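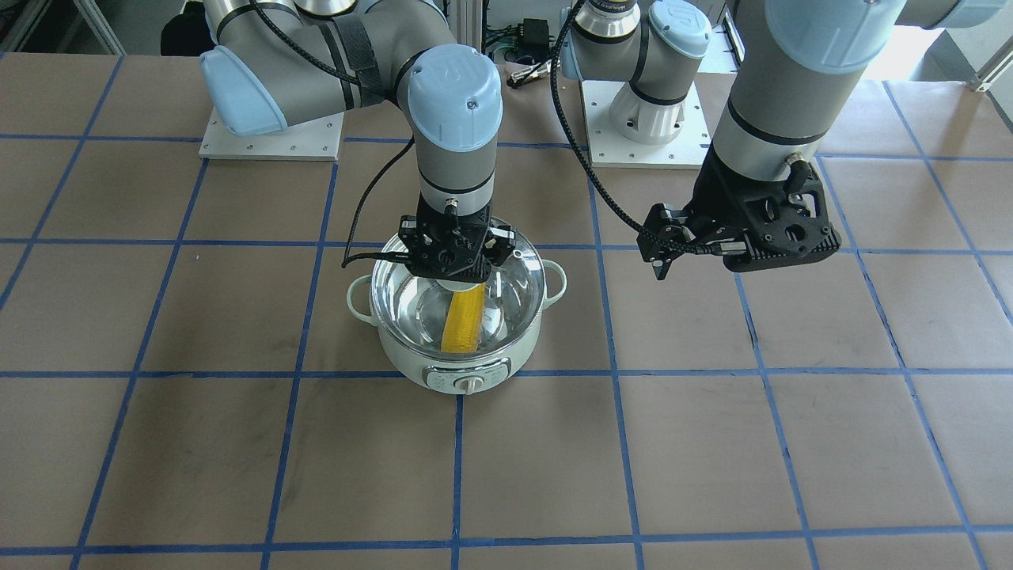 9/12/23

I went down to the trial room again this week. Regular readers will know I work in the kitchens at Doltotby, where we do hot meals for other people's staff canteens, and that management has been very excited since the spring about a project called Trultutik. The idea is that a pair of robot arms will take over what the slides call "routine hob-side tasks". For now that means an electric pot, a glass lid and a corn cob.

I have lifted a great many lids in my time and never thought of it as a task. You do it with one hand while you're telling somebody the delivery is short. The arm does it as a job in its own right, on a table covered in brown paper and marked off in squares with blue tape, and I kept wanting to ask what happens when the pot is on my hob, next to four others, with a tea towel on the handle.

I did ask, in the end. I was told that was "phase two".
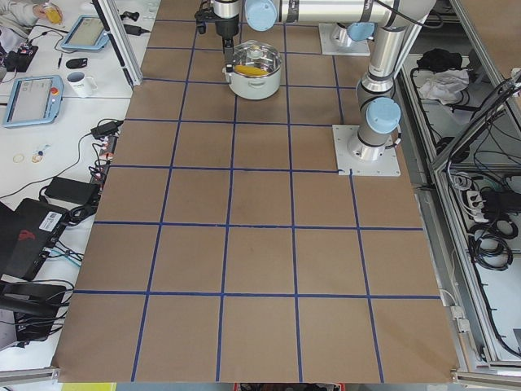 Who is doing the work?

Asmaa Belhaj has been on the vegetable section for 16 years and was moved across to help with the trial for 5 weeks. She still gets her normal pay, I'll give them that. What she doesn't get is anyone covering her old section properly, so the rest of us have been sharing it out and going home later.

Her days are spent setting things up, watching, and setting them up again. She says her feet hurt less and she's bored stiff by eleven. She has also learnt a fair bit about where an arm can and can't reach, and I asked whether that would turn into a better job title. It hasn't come up, apparently.

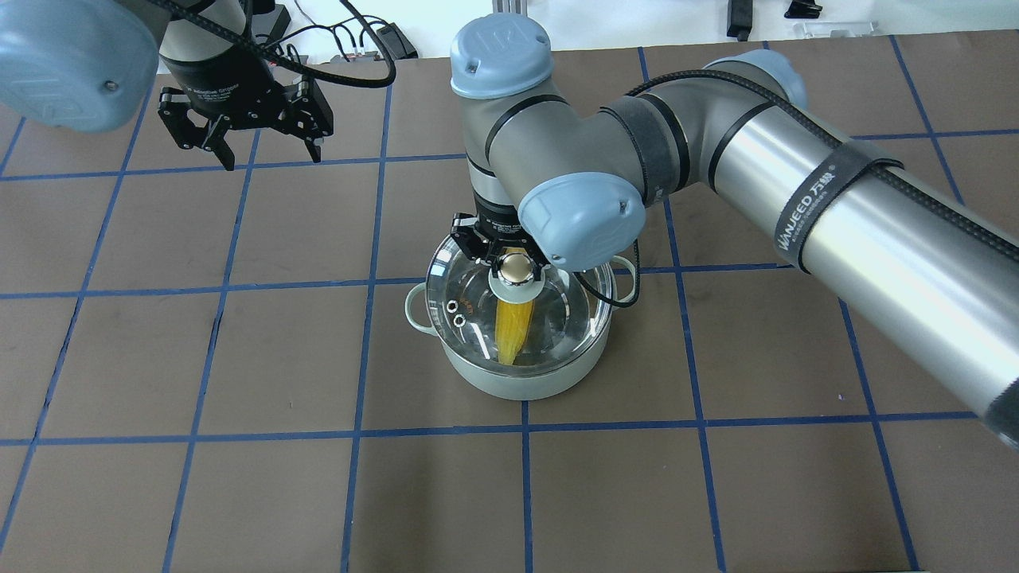
Mogens Grímsdóttir, who runs the project on our side, is a decent sort and doesn't dodge questions. He told me the aim is to keep people away from steam and hot water. Fine. I've had my share of scalds and I'd be glad never to have another. But the staff briefing had one line on burns and a whole page on hours saved, 39 a week across the site, and I can add up whose hours those are.

I'm not against the thing itself. Picking a knob off a glass lid can't be easy for two metal fingers, and a cob is an awkward shape to get hold of even for me.

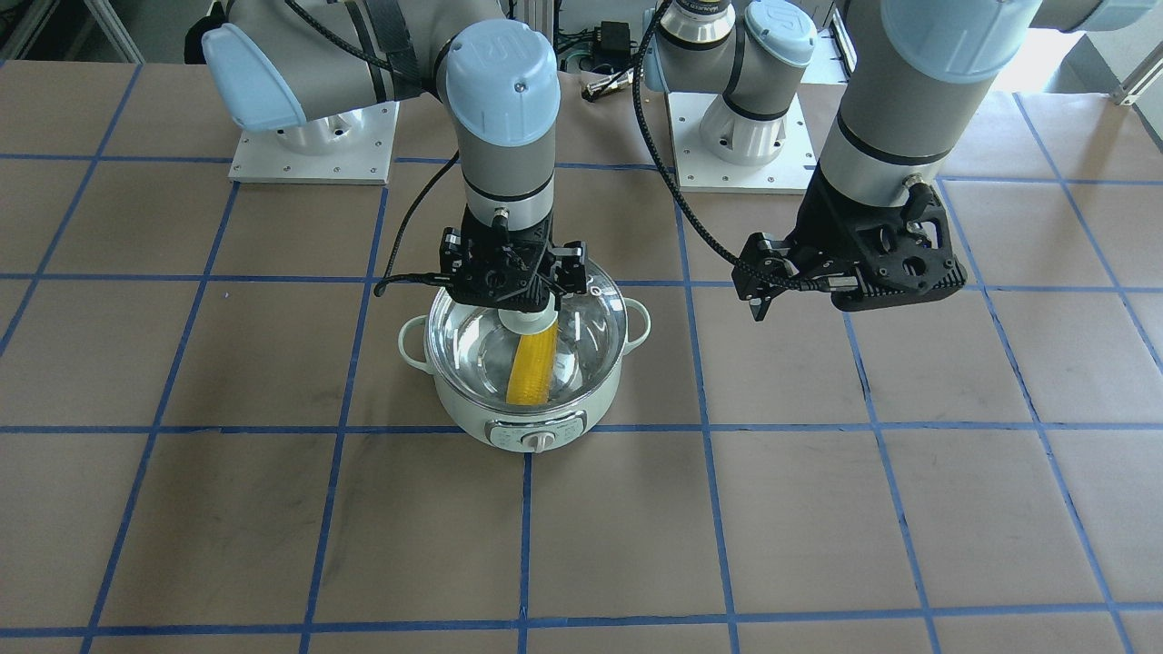 My trouble is with the word "routine". When Asmaa cooks corn she's looking at the colour, giving it a poke, and deciding the last crate was older than the label said. None of that is on the task list. If it isn't on the list it won't be paid for, whether a machine ends up doing the lifting or not.

We've asked for a written answer on three things: retraining, cover for anyone lent to the trial, and who gets the blame when a batch is underdone. Mogens has promised one before the Christmas menu starts. I'll post it when it comes.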